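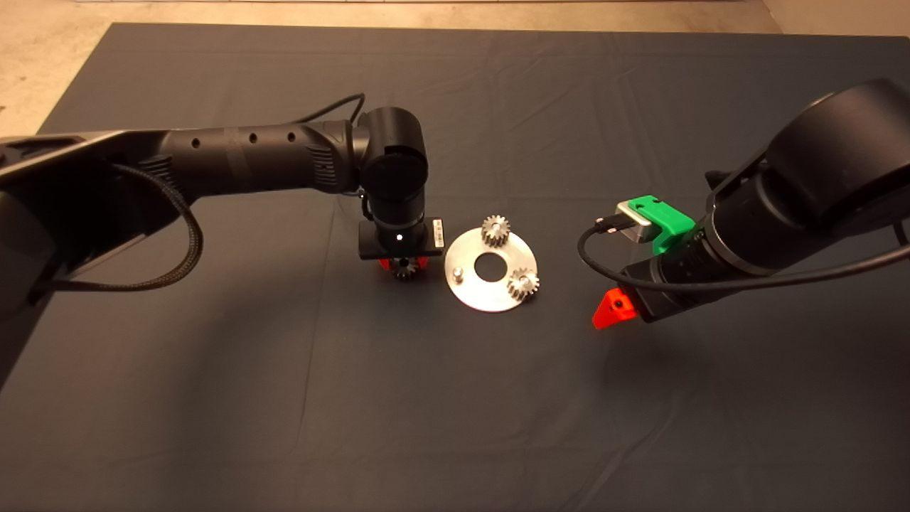 Section 4. Teaching the Gear Pick-and-Place

By now your two arms are bolted down, homed, and talking to the Plolden controller. Good — this is the fun section! You are going to teach one arm to pick up a small spur gear and put it on a post on the round plate, using nothing but saved positions and the wrist camera. It took the two of us a whole January of evenings to get the first clean cycle, and with these steps you should get there a lot faster.

Before you start

You need the plate, the spur gears, the arms with their red fingers fitted (Section 2), and a heavy cloth for the bench. We like a dark twill. It keeps the plate from skating and it gives the camera a dull background.

CAUTION: Keep the stop button within reach of your free hand for all of Section 4. These arms are small, but a finger caught between a gripper and a metal plate still hurts.

4.1 Set up the plate

1. Spread the cloth and pull out the big folds. Small wrinkles are fine.
2. Set the plate where both arms can reach its center without stretching out straight.
3. Leave one post empty. If your other gears are already mounted, leave them on. They make good landmarks for the camera.
4. In the Vadeck app, open Workspace and press Save Plate. Write down the plate ID. Ours is 1847, and you will see it in the sample files.

Note: If you bump the plate later, save it again. Don't try to nudge it back by eye. Adaeze Edet tried that for most of an evening and the gear landed on the rim every time.

4.2 Teach the grip

1. Put the arm in Float mode and guide it by hand until the fingers are on either side of the gear.
2. Turn the gear so that the bore faces the wrist camera.
3. Set Grip Force to 595 and close the fingers. The number is in controller units, so don't go looking for it on a scale.
4. Lift the gear clear of the cloth and look at the live view. 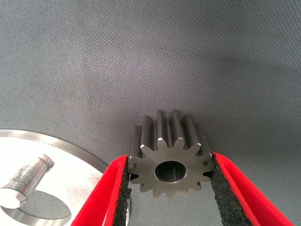
5. Check that both pads press on the teeth and that you can see the whole rim of the bore. If one finger is doing all the work, open up, shift the wrist a little, and close again.
6. Press Save Grip.

Note: The pads shed crumbs as they wear. Brush them off between runs, and replace both pads together. A new pad facing an old one will tip the gear.

CAUTION: Do not raise Grip Force above 1222. The fingers are printed and they will bend long before the gear slips.

4.3 Teach the approach

1. Drop the arm speed to Slow.
2. Bring the held gear toward the edge of the plate and stop short of it.
3. Save this position as Approach 1.
4. Raise the arm enough to clear any mounted gears, then move over the empty post. Save as Approach 2.
5. Play the two positions back three or four times and watch the cable at the wrist. It should never pull tight or snag on the forearm.

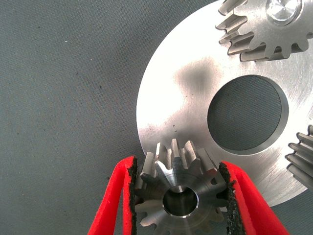

Figure 4-2. Wrist camera view with the small gear held near the edge of the plate.

If the live view washes out over the metal, move your lamp before you touch the exposure slider. Bukola Dauda clips hers to the shelf behind the bench and points it at the wall — lovely soft light, no glare. If you still need the slider, start at 3000 and work down.

4.4 Lower and release

1. From Approach 2, step down one click at a time.
2. When the bore meets the post, switch on Soft Wrist and keep stepping.
3. Open the fingers slowly, then back straight up. Save as Release.
4. Run the full cycle on Slow. Stay on Slow until you have ten good placements in a row.

When you hit ten, save the routine and post it to the Prumley shared folder. We'd love to see it! Bench layouts vary a lot, and other people's saved routines taught us half of what is in this guide.

If the gear jams partway down the post, press Stop, open the fingers, and lift the gear off by hand. Then go back to 4.2, step 5.

Next: Section 5, Using the Second Arm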